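디르넥 유아용 손목 연결끈 사용기

아이가 두 돌을 넘기면서 사람 많은 곳에 가는 일이 부담스러워졌다. 실내 놀이터나 행사장에서 손을 뿌리치고 뛰는 일이 잦아 디르넥(Dirneck) 손목 연결끈을 샀다. 12월 초에 주문해서 두 달 넘게 썼다.

구성은 보호자용 밴드, 아이용 밴드, 둘을 잇는 나선형 줄이다. 줄은 평소에는 짧게 말려 있다가 당기면 2미터까지 늘어난다고 설명서에 적혀 있다. 집에서 재 보니 힘을 꽤 줘야 그 길이가 나왔고, 보통 걸을 때는 절반 정도만 늘어난다.

아이용 밴드는 벨크로로 감은 뒤 작은 버튼을 눌러 잠그는 방식이다. 벨크로만 있는 제품은 우리 아이가 하루 만에 푸는 법을 익혔는데, 이건 아직 혼자 풀지 못했다. 다만 잠금 버튼이 뻑뻑하다. 한 손으로는 안 되고, 장갑을 낀 채로는 두 손으로도 힘들었다. 화장실이 급할 때 꽤 곤란하다.

안감은 부드러운 편이다. 한 시간쯤 채워 두면 손목에 눌린 자국이 옅게 남았다가 금방 없어진다. 겨울옷 위로 채우면 밴드가 밀려 내려오므로 소매를 걷고 맨살에 채우는 것이 낫다.

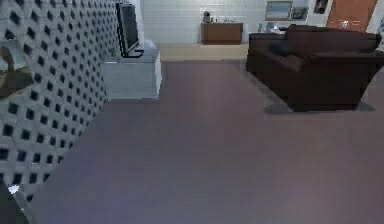

생활안전 소식 제2,888호

비교하려고 콜릴라노(Colilano)의 배낭형 제품도 친척에게 빌려 써 봤다. 힘이 손목이 아니라 가슴과 어깨로 가니 아이가 넘어질 때는 이쪽이 마음이 놓인다. 대신 부피가 크고, 미끄럼틀이나 그물 놀이기구 앞에서 매번 벗겨야 한다. 디르넥은 밴드를 찬 채 줄만 떼어 낼 수 있어서 이 점은 훨씬 편했다.

어느 쪽이든 놀이기구를 탈 때는 줄을 반드시 분리해야 한다. 설명서에도 첫 장에 나와 있는 내용이다. 에스컬레이터에서는 줄을 짧게 감아 쥐고 아이 손을 따로 잡았다. 줄이 바닥 가까이 처지면 걸릴 수 있다.

세탁은 밴드만 된다. 미지근한 물에 손으로 빨아 하룻밤 널어 두면 아침에 쓸 수 있다. 줄은 젖은 천으로 닦는데 나선 안쪽에 낀 과자 부스러기가 잘 안 빠진다. 칫솔을 썼다.

고장은 한 번 있었다. 한 달쯤 지나 보호자 쪽 연결 고리가 헐거워졌다. 판매처인 와티메나(Wattimena)에 사진을 보내니 사흘 뒤 새 줄이 왔다. 헌 줄은 돌려보내지 않아도 된다고 했고, 배송비 3,000원은 내가 냈다. 초기 불량에 가까운 고장이라 배송비를 받는 것은 아쉬웠다.

채우는 것 자체를 꺼리는 보호자도 있을 것이다. 나도 처음에는 시선이 신경 쓰였다. 지금은 주차장, 기차역, 줄이 긴 매표소 앞에서만 채우고 안으로 들어가면 뺀다. 하루에 쓰는 시간은 길어야 삼십 분이다.

좋은 점: 아이 혼자 풀기 어렵다. 줄만 따로 분리된다. 주머니에 들어간다.
아쉬운 점: 잠금 버튼이 뻑뻑하다. 줄 청소가 번거롭다. 교환 배송비가 든다.

별점은 다섯 개 중 네 개. 손목이 가는 아이라면 밴드를 끝까지 조여도 남을 수 있으니 매장에서 한번 채워 보고 사기를 권한다.

글 술라스트리 슴비링
2023년 2월 18일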